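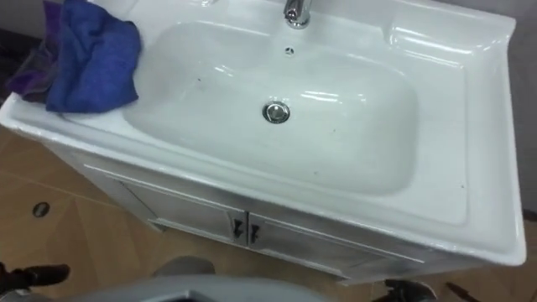
Water Service Charges and Fixture Rebates for Residents

Jul 8, 2020

The Sevdale Water District has approved a revised schedule of service charges for residential accounts. The new schedule takes effect with the November billing period and applies to all 758 metered households in the Rutkowska and lower Kedetti sections. Residents in other sections will remain on the present schedule until their meters have been replaced.

Under the revised schedule, each account will pay a fixed base charge and a separate charge for water used. The base charge covers meter reading, billing and the upkeep of mains. It is billed whether or not water is used during the period. Owners of vacant homes who wish to suspend service must submit a written request to the district office and allow six working days for the valve at the street to be closed.

The district will also continue its rebate for the replacement of older bathroom faucets and toilets. Each household may claim up to two fixtures. Claims must include a dated receipt and the account number shown on the water bill. Renters may apply with the written consent of the property owner – a form for this purpose is available at the front counter.
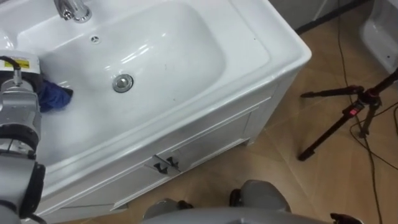 Volume 6, Number 2

Residents are reminded that the district is responsible for pipes up to and including the meter. Pipes, valves and fixtures on the house side of the meter are the responsibility of the owner. A leak adjustment may be granted once in any billing year if the repair is completed promptly and proof of the work is supplied.

Main flushing will begin at Skundden Road and proceed north toward the pumping station. Notices will be left at each address before crews arrive. Water may be discolored for a short time after flushing. Customers should run the cold tap until it clears and should avoid washing light-colored clothing until then.

Questions on the new charges may be directed in writing to Miłosz Domański, Customer Accounts, at the district office. Please include a service address and a daytime telephone number.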